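Vallanano parcel and sack cell – walk-round before recording
Filled in by Abla Srour, Thursday, July 4, 2019

1. Emergency stop pressed and reset from both sides – OK
Nice crisp click now. Love it.

2. Sleeves and covers on both arms, no tears near the wrist – OK
Check again after every 50 grabs. Plastic likes to find its way into the joints.

3. Person beside the arm agrees the start word out loud – OK
We changed this one after the Khoury visit and it's so much better.
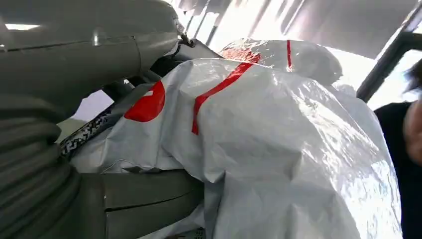
4. Sack load under the limit on the card – OK
Crumpled sacks are gold for the model, so please don't smooth them out! Every fold gives it a grip it hasn't tried. We have 1389 good examples so far, and the odd ones are teaching it the most.

5. Waybill face up before each parcel run – OK
If a mailer lands wrong side up, stop the recording, turn it and start a new one. Mark the old one "setup", don't delete it.

6. Cables clear of the elbows through the full swing – comment
Fine at slow speed. I'd like one more tie on the left before we go faster.

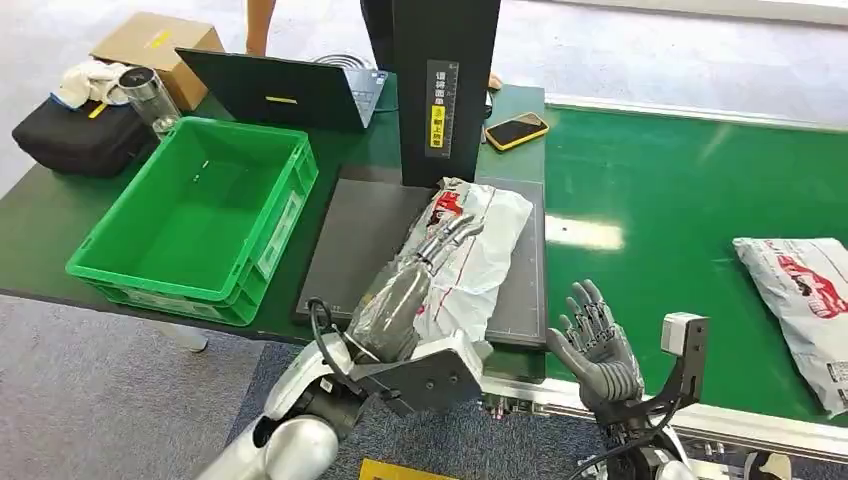 Nadine Ghanem asks that failed grabs stay in the set too, with the reason typed in, and wants the tie from item 6 fitted before anyone raises the speed. She would also hold each operator to 40 minutes at a stretch.

Agreed on all of it, and the time limit goes on the August sheet.

7. Floor dry, no loose wrap underfoot – comment
Sweep between runs. 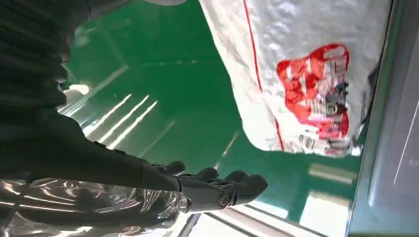

8. Files named and copied to Bresura before shutdown – OK
Took almost no time today, and the replay looks great.

Open items: 2 (cable tie, sweeping)

Contact: Pravden Safety Desk | © 2019 Pravden | Back to top
This site uses cookies to remember your settings. Accept | Learn more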